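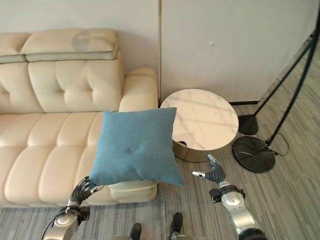

19th July

Up before six again. The kitchen was already warm so I opened the back door and the window over the sink and had my coffee standing up. I wanted to get the tomatoes watered before the sun came over the garage. The two plants nearest the wall have yellow leaves at the bottom. I pulled those off and put them in the trash and not the compost, as I did last summer. The peppers are fine. The beans need picking every day now and I missed yesterday, so half of them were thick and stringy.

Walked down to the ferry landing after breakfast. The Salcombe boat was running late and there was a line all the way back to the ticket hut. I had thought of going over for the day but I didn't want to stand in the sun for an hour, so I sat on the wall and watched them load and then walked home the long way, past the school. They have torn up the sidewalk on that side again. The sign says the work will be done by the end of July. It said the same thing on the last sign, with June painted over.

Weighed in at the drugstore, which I had been putting off. Down two pounds from the last time. I'll take it.

Paid the electric bill when I got in. 461 kilowatt hours, against 552 for the same stretch last year. I think most of that is the old freezer being gone. I went through the folder to check and found I had filed two water bills under electric, so I sorted the whole folder while I had it out. That took me up to lunch.

Lunch was beans, a boiled egg and the end of the bread.

In the afternoon I went on with the letters. I have the box from the closet on the dining table now, and I am putting them in order by postmark where there is one. The early ones from Mangundap are on thin blue paper and the ink has come through from the other side, so I have to hold each sheet up to the window to read it. It's slow. Most of what is in them is weather and prices and who has been sick. One has a long part about a bridge that washed out and how the mail had to go around by the hill road for a month. I had never heard that story and I would have liked to ask about it. I copied that part into the green notebook along with the date.

Some of the pages are out of order and I can't always tell which letter they belong to. I have a separate pile for those. The pile is bigger than I'd like.

I stopped at four when my eyes got tired. I read on the sofa for a while and fell asleep with my glasses on. The book is the one about the lighthouse keepers and I am on page 70. It picks up once they get to the island, but the first part is all about how the money was raised, and I skipped some of it. It has 420 pages, so it will last me the month at this rate.

Called the Plarura office about the leaking hose connector. I was on hold long enough to wash the lunch dishes and dry them. They said to mail it back with the receipt. I don't have the receipt. They said a card statement would do, so tomorrow I have to find that, and it'll be in the other folder, the one I didn't sort.

Supper was cold chicken and more beans. I put in some of the mint, which was a mistake — too much of it. The rest I'll freeze.

It clouded over after eight and there was some thunder a long way off, but no rain here. I left the watering can out in case. The neighbors' radio was going until after nine and then they took it inside. I didn't mind it. It was a ball game and I got interested in the score, and then of course they went in before the end.

Things for tomorrow: card statement, stamps, a padded envelope, library. Bread. Look at the yellow leaves again. Ask at the hardware store if they carry the Tivia washers, the flat kind, in case I can fix the connector myself and skip the mailing — it would be a lot less trouble.

Going to bed with the fan on. It's still seventy-nine in the hall.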